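The Tumana Lecture Evenings: How a Student Talk Became a Touring Programme

April 1, 2020

Readers of this blog have asked on several occasions how the Tumana evenings began. As the spring dates at Stellunby and Bakby have been postponed, the present moment seems a suitable one in which to set the history down.

The first evening was not planned as a performance. The student union at Stellunby had booked a speaker on the subject of first dates, and the speaker withdrew on the morning of the event. I was then employed in the union office and had spent the previous winter collecting anonymous letters from students on the subject of courtship. It was agreed that I would read from them for an hour. There were 19 people in the hall, several of whom had come in for the vending machine.

The letters did the work. One student had written four pages on whether to return a borrowed umbrella in person or leave it with the porter. Another described a dinner at which both parties had pretended to like olives. The audience laughed, and then began to answer the letters aloud, and the hour became two. The union asked for a second date before the chairs had been stacked.

By the following autumn the programme had a name, taken from the street in which I was living, and a settled form. The first half consisted of readings. In the second half, pairs of students were invited on to the stage to act out the letters as they thought matters should have gone. No rehearsal was permitted. At Dursun, where the stage was in fact two dining tables pushed together, this part had to be conducted on the floor.

Bakby remains the largest date to have been undertaken. The hall was licensed for 100 persons and 132 had applied, so a second sitting was arranged for the same night. I do not recommend this to other speakers. My voice had gone by the interval of the second sitting, and two students read the remaining letters in my place – rather better than I should have done.
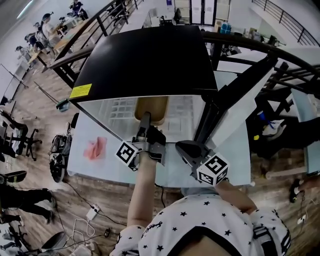
At the table, in the star-print shirt.

The programme has since visited seven colleges. The letters have changed in that time. The early ones were mostly concerned with what to say on the telephone, and the recent ones with how long to wait before replying to a message. The umbrella letter is still read at every date, by request.

Colleges holding a booking for April will be contacted individually, and all deposits will be carried over to the new date. Letters may still be submitted through the contact page in the usual way. They should be unsigned and no longer than two sides.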